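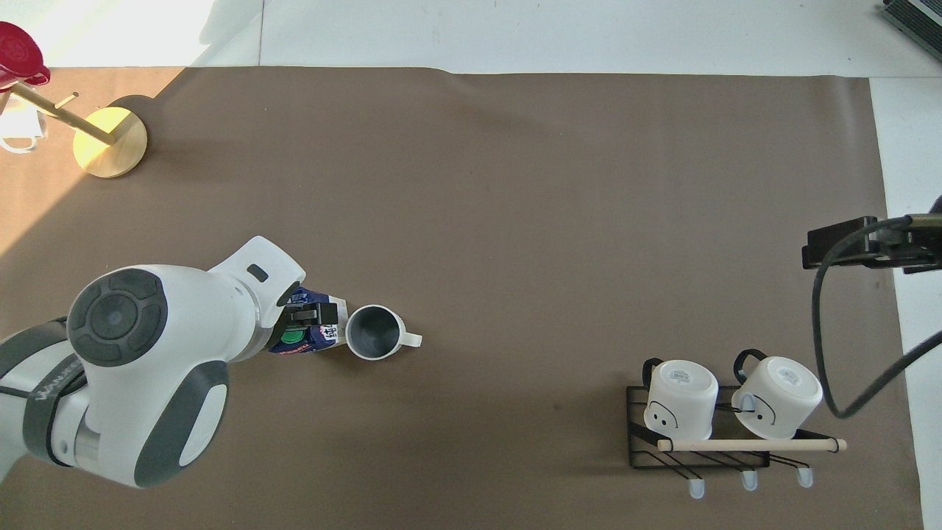

Vumard, break room bench, August

Friday notes. The drinks cell is set up on the paper-covered table with the four-point layout from last week: tree stand at the back, rack at the near right, pouring spot between them. Carton in the gripper, gray mug to pour into. Kept the layout fixed all day so the logs can be compared.

Total cycles logged since the Bevo software went on: 548. Of those, 407 ran start to finish with no hand on the stop. Most of the rest are the same fault, carton angle too shallow when it is nearly empty, so the arm waits and asks for help. Want to try a steeper end angle for the last part of the pour. Do not change speed at the same time.

Talked with the morning kitchen crew at 10. Two things came up.

First, the drinks round used to be when they heard what people wanted changed – menu, seating, the broken dishwasher door. If the arm pours, that talk has to happen somewhere else. They asked to keep carrying the trays out themselves. I agree with them and have written it into the Laveo trial plan.

Second, who resets it. At present the crew swaps cartons, turns mugs over and wipes the paper, and none of that is on the shift sheet. It comes to almost 2 hours a week by their own log. It should be on the sheet as work, with a name against it. Sent this to the office after lunch, no reply yet.

The crew likes not standing at the counter through the whole early rush. They don't like being called back for every stop. The alert goes to all handsets now, should go to one.

To do:
Steeper end angle, nearly empty cartons only
Alert to one handset per shift
Reset time on the shift sheet
Ask Wanigasekara for a second set of finger pads
Replace the paper before Monday's runs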